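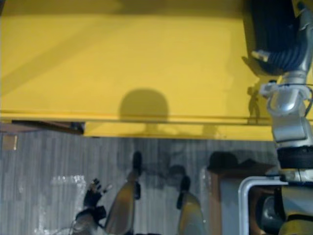 **Urkcombe workshop, two-arm cell: inspection before chore trials**
Inspector: Corina Gisler
Period: July, first check at 7.40 before power-up, second check with arms live at reduced speed
Scope: guarding, arms, hands, cables, workpieces, and fitness of the cell for unattended sorting, tidying and parts handling

Results are marked OK, OK with comment, or Not OK. An item marked Not OK stops unattended running. Attended running may go on unless the comment says otherwise.

## 1. Access and stops

- [x] **1.1 Stop buttons reachable from both sides.** OK.
- [x] **1.2 Stop removes drive power from both arms.** OK. Tested twice per arm, once at rest and once in motion.
- [x] **1.3 Restart needs a deliberate reset.** OK.
- [ ] **1.4 Entry to the reach zone detected.** Not OK. The scanner covers the front approach and misses a strip along the back wall. A person tidying from that side would not slow the arms. Gevard to re-aim the scanner or fit a second one.
- [x] **1.5 Floor free of trip hazards.** OK with comment. Packing film must go in the bin at the end of each run.

## 2. Arms and cables

- [x] **2.1 Base bolts at marked torque.** OK.
- [x] **2.2 Joint covers present and tight.** OK.
- [x] **2.3 Cable bundles secured along the arm.** OK with comment. Slack should be taken up before the next full-speed run. A loop that stands clear of the arm at rest can still catch on furniture when the wrist turns over.
- [x] **2.4 Brakes hold with power off.** OK. No droop measured over two minutes.
- [x] **2.5 Speed limit active in attended mode.** OK. Checked against the controller log.

## 3. Hands

- [x] **3.1 Finger pads free of cuts and swarf.** OK. Wipe down with a dry cloth only.
- [x] **3.2 Grip force within the set limit.** OK. Gauge reading agreed with the value on screen.
- [ ] **3.3 Grip held on loss of power.** Not OK. The Fledetti hand relaxes within four seconds of a power cut and lets go of the part. Acceptable for a cloth or a plastic tub, not for glass or anything with an edge. No heavy parts until the holding brake is fitted.
- [x] **3.4 Finger service interval.** OK. Counter stood at roughly 1,000 closures. Plattner asks for pad replacement at 4,000.
- [x] **3.5 Wrist camera lens clean, mount tight.** OK with comment. The view of the grip point is often blocked by the hand itself, so the camera must not be relied on to confirm a grasp. Use finger position and motor current as well.

## 4. Work at hand

The trial list was written by the people who do these jobs now. It mixes shop-floor work (placing parts, emptying trays) with jobs anyone would know from home: folding cloths, clearing a worktop, putting lids on tubs. I watched each task at reduced speed with a hand on the stop.

- [x] **4.1 Rigid parts picked from a fixed place.** OK. Steady, slow, no contact faults.
- [x] **4.2 Rigid parts picked from a mixed heap.** OK with comment. Most picks were sound. When a part lay against a shiny metal surface the arm made several approaches before closing, and once it closed on the fixture.
- [ ] **4.3 Thin film and bags.** Not OK for unattended running. Film sticks to the pads and is carried to the next station.
- [x] **4.4 Folding cloths.** OK with comment. Safe in every respect. The folds would not pass in a shop, and a person clears the same pile in a fraction of the time.
- [ ] **4.5 Fitting lids.** Not OK. The arm keeps pressing when a lid is crossed. Force limit to be lowered for this task.
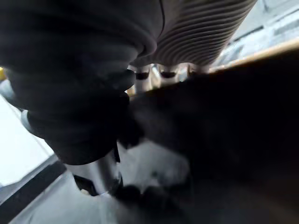
Can the cell be left to do a chore by itself overnight?

At present it can be left with one job only, the fixed-place picking in 4.1, and only after 1.4 is closed. The other tasks still need a person within reach of the stop.

## 5. Recovery from faults

- [x] **5.1 Dropped item detected.** OK for rigid parts. Soft items were missed more often than found.
- [ ] **5.2 Arm stays stopped after a missed grasp.** Not OK. It tries again without limit. Set a maximum of two further attempts, then stop and call.
- [x] **5.3 Fault message readable by someone with no training.** OK with comment. The wording is plain enough, but the message does not say which arm is meant.
- [x] **5.4 Manual release of a trapped object.** OK. Release lever moves freely on both hands. Add a label.

The faults in this section matter more for household work than the ones in section 2. A workshop has a person nearby who knows the stop and the lever.
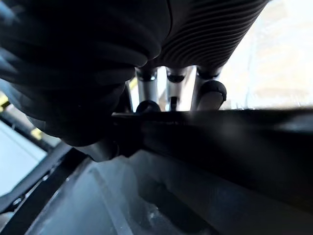
A kitchen has neither, and the objects in it change place from one hour to the next. I would not sign off the same equipment for a home on the strength of these results, even with every open item closed. For the workshop I would, task by task.

## 6. Open items

| Item | Action | With |
|---|---|---|
| 1.4 | Cover the strip along the back wall | Gevard |
| 3.3 | Fit holding brake | Fledetti |
| 4.3 | Keep film off the task list | Urkcombe |
| 4.5 | Lower force limit, repeat test | Plattner |
| 5.2 | Limit repeat attempts | Plattner |
| 5.3 | Name the arm in the message | Plattner |

Items 1.4 and 3.3 are to be rechecked by me in person. The rest may be closed by sending the controller log with the settings page attached.

C. Gisler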